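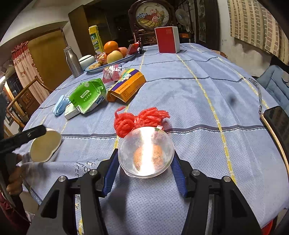 Pads on either side of a clear tub, red netting behind it.

Hand gripper pads, left one not seating the same as the right

5 min read | 175 views | 2 shares

sblomqvist
I look after the hand-held gripper we use for picking up household stuff on a table. Two arms, ribbed blue pads on the inner tips, pivot screws on each arm. It's the Voketti frame with pads from Teuber.

My problem is on thin plastic. With a round tub like the one at the top, the right pad sits against the wall and the left one touches or nearly touches, and I can't tell which from the camera. On a hard object I wouldn't care. On a tub the wall gives, so by the time the left side has a good hold the right side has already pushed in.

Done so far: cleaned the pads with dish soap and water, dried them, snugged all the pivot screws, checked the trigger cable for fraying. Cable is fine. The counter on the handle says 1,066 closes since the last pad change.

Is this a pad thing or a pivot thing?

dalbers
Pivot. Take hold of each tip and wiggle it sideways with the trigger let go. If one moves more than the other you've got a worn bushing on that side. Snugging the screw hides it for a day and then it comes back.

Don't overtighten to make up for it. The arm will drag and you'll get slow opening.

pfeiffer_p
I'd look at the pads first. The ribs wear down on whichever side the operator leans on. Right-handed people come in a little off center and one pad does most of the rubbing. Swap left and right and run it for an hour. If the fault moves over, it's the pads. Costs nothing.

dalbers
Swapping pads means pulling the glue strip and it never goes back flat. Then you have two faults.

pfeiffer_p
The Teuber ones aren't glued. They slide into a channel and there's a clip at the back. You're thinking of the old Brosia pads.

dalbers
Fair enough, I've only had the Brosia ones apart.

swiegand
Can I ask how you zero it? We have the same frame and for a long time we set zero by closing the tips on each other with nothing between them. That tells you they meet. It doesn't tell you they meet in the middle. Ours met well left of center and we didn't notice for weeks.

What we do now:

Loosen the link screws on both arms, half a turn.
Put a gauge block in the jig, dead center. Ours is a cut piece of aluminum bar.
Close slowly by hand until one pad touches.
Slide the link on the other side until that pad touches too.
Tighten left, then right, then left again.
Open and close 5 times and check with a strip of paper on each side. Both strips should pull with the same drag.

It takes a bit longer than the tip-to-tip way. I write the result on tape on the handle.

sblomqvist
I zero tip to tip, so that could be it. I don't have a jig. Would a socket from a wrench set do as a block?

swiegand
Yes, if you can hold it centered. The jig matters more than the block. I've seen a carpenter's vise used.

d_mahrous
Different view. I run sessions with this kind of gripper in people's homes, on real tables with tablecloths, and most of the uneven contact I get has nothing to do with the gripper. A cloth wrinkles. A light tub slides on it when the first pad touches, and it keeps sliding until the second pad stops it. With a full jar you see the same gripper close perfectly.

So before taking anything apart, put the tub on bare wood and on cloth and close on it the same way. If it's only bad on cloth, leave the pivots alone.

Also that tub has a bright streak of light right down the middle. If you're judging the gap from the camera view, turn the tub or move yourself. Clear plastic with a reflection on it is the worst thing to judge contact from. I use a matte block for checks and save the clear stuff for the actual work.

dalbers
I don't agree that the tub sliding explains it. If it's free to slide it centers itself, and then both pads should touch. He's saying they don't.

d_mahrous
It centers itself if the cloth is flat. If the bottom catches on a fold it stops early. I've had it happen plenty.

sblomqvist
OK, went through it in order.

Bare wood versus cloth: a bit worse on cloth, but there on both.
Wiggle test: left and right feel the same to me. No bushing play I can find.
Pads swapped (clip type, pfeiffer_p is right, took two minutes): fault stayed on the left.
Zero with a socket in a small vise: left pad was late. I moved the left link in and did the paper strips.

Both strips drag the same now. Haven't been back on a table with it yet, I have it on the bench until tomorrow.

pfeiffer_p
Then I was wrong about the pads. I'd still replace them at that count.

swiegand
Check the strips again after a day of use. The link screws on ours settle the first time. A drop of the weak threadlocker, not the strong one.

dalbers
No threadlocker on the pivots though, only the links. Somebody at my last shop did all of them and we had to heat the arms to get them off.

sblomqvist
Links only, got it. New pads ordered.

Comments (2)

kettleback: Does the paper strip check work on the Demevia version with the smooth pads? Mine just slip.

swiegand: Use thicker paper. Receipt paper is too slick for those.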